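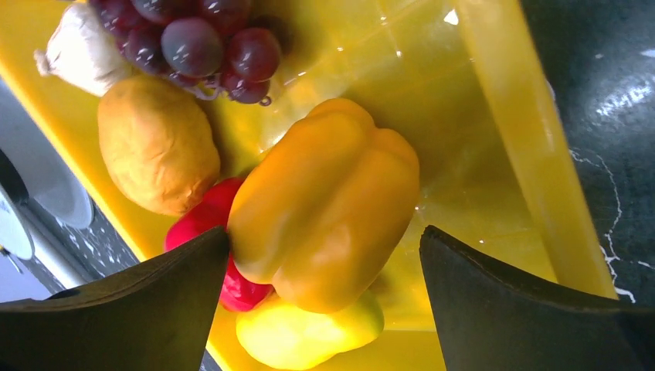 30 de abril de 2026
Por Olanrewaju Ogbonna

Gruslow prueba dos brazos robóticos para el embolsado de fruta y verdura en Kerkthorpe

La distribuidora hortofrutícola Gruslow ha puesto en pruebas en su centro de Kerkthorpe una célula de dos brazos para preparar bolsas de producto variado a granel. El sistema, denominado internamente Prenden, toma las piezas de una bandeja amarilla y las introduce en bolsas transparentes. La fase actual se prolongará hasta junio y afecta a una parte de la sección de pedidos pequeños, en la que trabajan 94 de los 147 empleados del centro.

Hasta ahora la tarea se hacía por completo a mano. Una persona leía el pedido en pantalla, elegía las piezas, abría la bolsa, la llenaba y la pasaba a la mesa de cierre. Con la célula, el operario prepara la bandeja, coloca la bolsa en la zona de trabajo y valida el resultado. La manipulación intermedia corresponde a los brazos. El cierre y el etiquetado siguen siendo manuales.

La empresa descartó comenzar por cajas de un solo producto, para las que ya existe maquinaria de calibrado y envasado. El pedido pequeño plantea otra dificultad: en una misma bandeja pueden coincidir pimientos, patatas, limones, cabezas de ajo y racimos de uva, con pesos, texturas y resistencias muy distintos. El pimiento admite el agarre lateral, aunque cede si la pinza cierra de más. La uva es el artículo con más restricciones de fuerza y, según la ficha de la prueba, debe entrar en la bolsa después de las piezas duras.

La segunda dificultad es la propia bolsa. El plástico fino se pliega, se adhiere a sí mismo y cambia de forma con cada pieza que entra. El procedimiento de Prenden reparte las funciones: un brazo deposita el producto y el otro puede intervenir sobre la bolsa para mantenerla en posición. Si la abertura queda por debajo del mínimo fijado, el ciclo se detiene y se pide ayuda al operario. 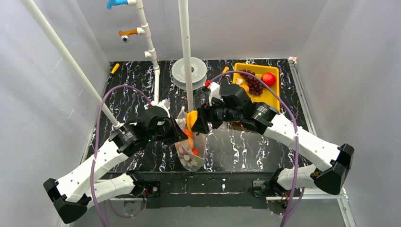

Uno de los brazos sostiene una pieza amarilla anaranjada en la boca de la bolsa; la pinza del otro se apoya en el lateral izquierdo.

De acuerdo con la documentación interna a la que ha tenido acceso este medio, la célula completó 3.630 bolsas en el primer periodo de medición. En 223 de ellas hizo falta intervención humana. El registro distingue tres causas: bolsa cerrada o desplazada, pieza no localizada por quedar debajo de otra y agarre fallido. No se desglosa cuántas corresponden a cada una. Tampoco se ofrece un dato comparable del puesto manual, ya que las incidencias de ese puesto nunca se habían anotado por separado.

El ritmo es inferior al de una persona con experiencia. La dirección del centro lo reconoce en el mismo documento y sitúa el interés de la prueba en la continuidad del ciclo y en la reducción del movimiento repetido de muñeca. Los operarios asignados a la célula rotan cada dos horas entre carga de bandejas, validación y cierre. En el puesto manual la rotación se hacía una vez por turno.

El cambio de funciones ha generado dudas en la plantilla. La representación del personal ha pedido por escrito que la validación se reconozca como tarea técnica, con formación dentro de la jornada y con su correspondiente reflejo en la categoría. Solicita además que el tiempo de parada de la célula no compute en el rendimiento individual. Gruslow ha aceptado el segundo punto mientras dure la prueba y ha aplazado el primero a la revisión de junio.

La formación consta por el momento de dos sesiones. La primera cubre el arranque, el paro de emergencia y el acceso al recinto con los brazos detenidos. La segunda se dedica a la disposición de la bandeja, que ha resultado más determinante de lo previsto – un pimiento colocado encima de otro obliga al sistema a retirar primero el superior, aunque el pedido solo incluya el de abajo. Los operarios han propuesto separar los artículos por filas antes de introducir la bandeja. La medida mejora la localización, pero traslada tiempo de trabajo a la fase de carga, y los responsables de la prueba todavía no han decidido si se incorpora al procedimiento.

La limpieza también se ha modificado. Las pinzas se revisan y se limpian en cada cambio de turno, y la bandeja se sustituye cuando hay restos de producto. Ambas operaciones recaen en el equipo de la célula y se registran en una hoja aparte.

El programa que asigna el orden de las piezas, llamado Lu, se actualizará antes de que termine la prueba. La versión prevista permitirá al operario alterar la secuencia desde la pantalla sin cancelar el pedido – ahora cualquier cambio obliga a vaciar la bolsa y empezar de nuevo. Se trata de la petición más repetida en las hojas de turno.

Gruslow no ha comunicado el coste del equipo ni si prevé instalar más unidades. El acuerdo firmado para la fase de pruebas excluye reducciones de plantilla vinculadas a la célula durante su vigencia. La continuidad de esa cláusula figura en el orden del día de la reunión de junio, junto con la clasificación del puesto de validación.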